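Alte Rechner gehören aufgeschraubt

Von Hanne Skov

Im Keller unserer Schule standen bis zum Dezember ausgemusterte Arbeitsrechner. Ein Entsorger sollte sie abholen, die Rechnung dafür war schon genehmigt. Mein Kollege Babatunde Nnaji hat den Termin abgesagt und an einem Donnerstag die ersten Gehäuse geöffnet. Ich halte das für richtig, auch wenn es Ärger gab.

Der Einwand der Verwaltung lautete, die Geräte seien wertlos. Für den Büroalltag stimmt das. Wer aber lernen will, wie ein Rechner aufgebaut ist, braucht kein aktuelles Modell. Ein Sockel mit Ladehebel, Speicherbänke mit Verriegelungen an den Enden, Kondensatoren neben dem Prozessor: Das lässt sich an einer alten Hauptplatine besser zeigen als an einem flachen Notebook, in dem der Speicher verlötet ist.

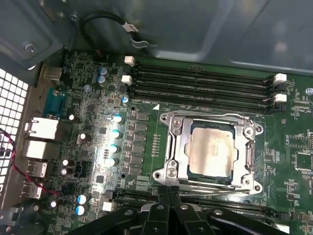
Der zweite Einwand betraf die Zeit. Einen Rechner zu zerlegen, zu reinigen und wieder zusammenzusetzen dauert mit einer ungeübten Gruppe eine Doppelstunde. In derselben Zeit könnte man ein Kapitel im Lehrbuch schaffen. Ich habe beides unterrichtet. Nach dem Kapitel wussten die meisten, was ein Arbeitsspeicher ist. Nach der Doppelstunde konnten sie einen Riegel einsetzen und hatten gemerkt, dass die Kerbe nur in einer Richtung passt.

Natürlich geht dabei etwas kaputt. Wir haben 2 Platinen verloren, beide durch verbogene Kontakte im Sockel. Bei Neuware wäre das teuer. Hier blieb es bei einem Eintrag in der Liste, und die Gruppe hat seitdem mehr Respekt vor dem Hebel. Gekauft haben wir Schraubendreher und Wärmeleitpaste für zusammen 60 Euro.

Jytte Vídalín aus der Verwaltung möchte die Sache trotzdem auf dieses Schuljahr begrenzen, weil der Keller gebraucht wird. Über den Platz kann man reden. Die Hälfte der Gehäuse könnte weg, sobald die brauchbaren Teile ausgebaut und beschriftet sind. Den Rest sollten wir behalten und den Entsorger erst rufen, wenn an den Geräten nichts mehr zu lernen ist.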